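I've had it with overhead watering, and I'll say so to anyone at the Turkham plant swap who'll stand still long enough! Every fall I see trays of young hostas soaked at dusk, leaves dripping all night, and then everybody wonders about the spots.

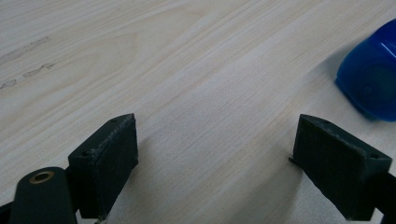 My friend Roya Khosravi switched her 200 pots to drip lines in September and grumbled about the cost for weeks (so did I, when I did mine). But I'd still pay it. Sprays get expensive too, and I hate mixing them.

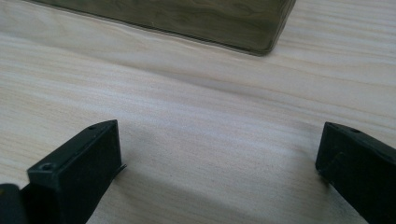
Pale wood grain with one darker streak.

If you can't swing drip, water early and give the pots some elbow room. Please!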